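Lab Safety Walkthrough, Low Temperature Physics, Gellivwood Building
Wednesday, April 30, 2025
Walked by: Shoshana Mercado
Lab contact: Mortimer Baptiste
Marks: OK / FIX / N/A. Comments go under the line, keep them short.

1. Door sign and emergency contacts
FIX
Still lists the old group phone. Mortimer has the new sheet, just needs printing. Hazard symbols fine (cryogen, magnet, laser).

2. Exits and aisles
OK
Back aisle was tight last time, better now. Two empty crates by the pump closet, please move.

3. Oxygen monitor, dewar bay
FIX
Display on, reads normal. Calibration sticker expired. Call Brivero for service, they did the last one. Do not fill the big dewar with the door shut until this is done. I mean it.

4. Oxygen monitor, fridge room
OK
In date. Alarm tested, loud enough to hear in the hall.

5. Cryogen PPE
FIX
Face shields OK. One pair of gloves has a split seam at the thumb, took it off the hook and tossed it. Aprons OK. Need a medium pair, everybody grabs the larges and they are too big for half the group.

6. Helium recovery line
OK
Relief valve tag readable. Hose at the quick connect a bit stiff, look at it again in September.

7. Magnet, field line on floor
FIX
Tape peeling on the window side. Replace. No loose tools inside the line when I walked it, good. Steel stool was just outside, swap for the plastic one please.

8. Laser table (Michalík setup)
OK
Interlock tested 2 times, shutter dropped both times. Beam blocks in place. Goggles match the posted wavelength. Curtain had a gap at the botom, Mortimer clipped it while I was there.

9. Electrical
FIX
Power strip plugged into a power strip behind the lock-in rack. Again. Same comment as last walk. The 200 amp magnet supply is fine, covers on, lugs not exposed.

10. Gas cylinders
OK
All chained, caps on the spares. Empty ones want a tag so the delivery guy knows which to take.

11. Chemical storage
FIX
Flammables cabinet closes but doesnt latch unless you lift the left door. Isopropanol squeeze bottle with no label on the sample prep bench. Label it or dump it in waste.

12. Waste
OK
Solvent jug dated, lid on, tray under it. Sharps bin getting full, not over the line.
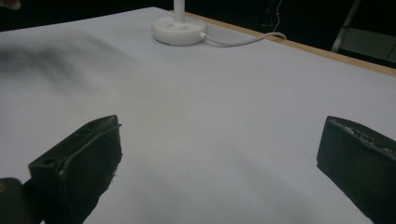
13. Eyewash and shower
OK
Eyewash ran clear. Weekly log is filled in through last week, initials missing on a few rows. Shower tag in date.

14. Fire extinguishers
OK
Pins in, gauges green. The one in 438 is behind the coat rack, you can reach it but move the rack anyway.

15. Vacuum pumps
FIX
Belt guard off on the old rotary. Put it back on before next use. Oil drip tray needs emptying. The Flilora dry pump is fine, exhaust line is routed right.

16. Training records
FIX
Two new students not signed off for liquid nitrogen. No transfers for them until they are. Everybody else current.

17. Food and drink
FIX
Coffee mug on the cryostat controller. Come on folks.

Overall
Better than last walk. The ones I care about most are 3, 9 and 15. Mortimer gets 40 days for the rest, those three by end of this week. Send me photos when fixed, no need for a meeting. Will recheck the dewar bay myself once Brivero has been in.

Signed S. Mercado
Copy to M. Baptiste, building file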